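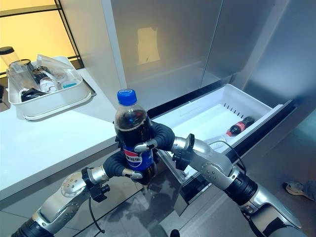
4.2 Drinks and glassware

Drinks took up more of the diaries than we expected. The Wivell households kept a written record of what went into the refrigerator and the freezer, and where. Of the 3265 entries they turned in, many concern large bottles that would not fit upright on the door shelves. The usual answer was to lay them down. In homes where the freezer was a pull-out drawer at the bottom, people often put a bottle there to chill it quickly and meant to move it later. Entries from October and after mention this less often than those from the warmer months.

A bottle on its side takes up floor space that could hold boxed food, and it can roll when the drawer is opened. Figure 4 shows a cola bottle with a blue label lying flat. Several households wedged such bottles against a wall of the bin or packed bags of vegetables beside them.

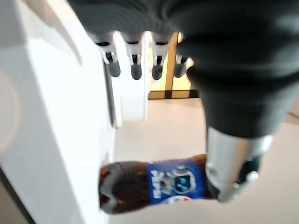

How long did people mean to leave a bottle in the freezer? Most wrote down 20 minutes, and few used a timer. Bottles that were forgotten came out partly frozen, and a few had swollen enough to be thrown away.

Cups and glasses were the second most common item. The Mosquera interviews covered some 115 kitchens and asked whether glasses were stored with the rim up or down. Answers differed even within one home. Those who stored them rim down wanted to keep dust out. Those who stored them rim up were worried about chipping the edge, or disliked the stale smell a closed shelf can leave inside a glass. Colored glass, such as dark red, was often kept apart from the everyday set and washed by hand.

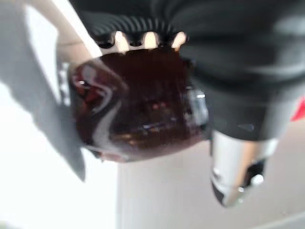

Rowena Dalisay remarked that the shelf liner mattered more to her than the direction of the glass, and that she had stopped turning glasses over once she put down a ribbed mat. We did not ask about liners in the first round. The question was added to the Tistach form on 5/17/19, and the answers are reported in the next section along with those on drying racks.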